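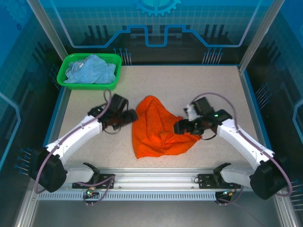 Jianhua Long asked whether the orange cloths should be folded in halves or thirds before they go in the basket. Thirds, we agreed, and everyone was delighted to have that settled!

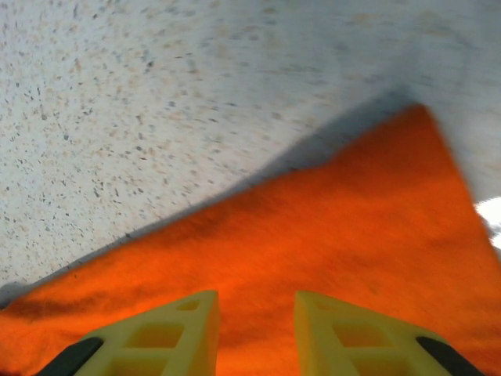
Corners get matched first, then the creases are smoothed flat by hand – a lovely quick job once you get the knack. Uvell can supply 51 more cloths in May. Approved.

Action: Jianhua to write up the folding steps for the Droka shelf, 2 pages at most.

Next meeting: same room, bring your ideas!

Reading time: 2 min
Contact | © Pindier | Back to top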